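Home Forums Play & Learning Classifieds Log in
Search this forum... Go

Play food sorting set – worth keeping the board?

hernon_mom
I'm setting up a play food table for my daughter and her cousins. So far it's three plastic plates (pink, yellow, green), a green cutting board and three pieces of fruit. The fruit starts out on the board and the kids serve it.
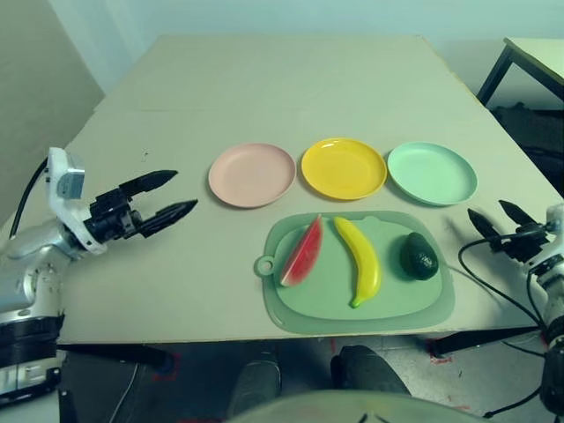
Do the plates need to match the fruit colors?

No rule says they do. Matching is easier for beginners, and you can drop it later.

tomik88
I'd skip matching. My son learned "banana goes on yellow" and then wouldn't put it anywhere else. We had that for most of January. One fruit per plate is plenty to start with, and let them pick the plate.

hernon_mom
I see the point, but she's two and likes things to have a place. The avocado is the one she grabs first.
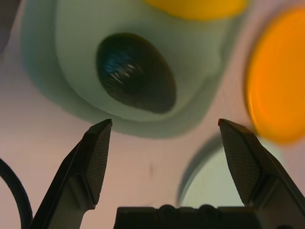 She has no idea what it is, by the way. She calls it the egg. I may swap it for an apple if I can find one in the same size.

rakena_playroom
Keep the avocado. They learn the name fast if you eat them at home. I disagree with tomik on the colors too. We did watermelon on pink, banana on yellow, avocado on green, and it went fine. 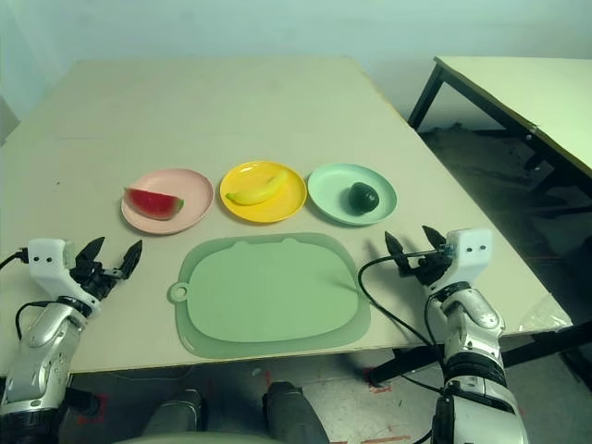
After a week or two we switched the plates and made a joke of it. Mine is four now and serves everything on one plate in a pile, so it did no lasting harm.

tomik88
Maybe it depends on the kid. I still think the board is extra. Mine used it as a hat.

kovberg_attic
The board is useful. It gives them a spot to put everything back, and cleanup goes quicker. I start with just the watermelon on it and add the others later.
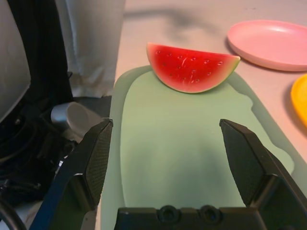 Washing and storage

hernon_mom
Last thing – does everyone wash this stuff in the sink? I've been using dish soap and a towel.

rakena_playroom
Same, warm water and soap. Let it dry before it goes in the bin.

kovberg_attic
Plates on the bottom, board on its side, fruit on top.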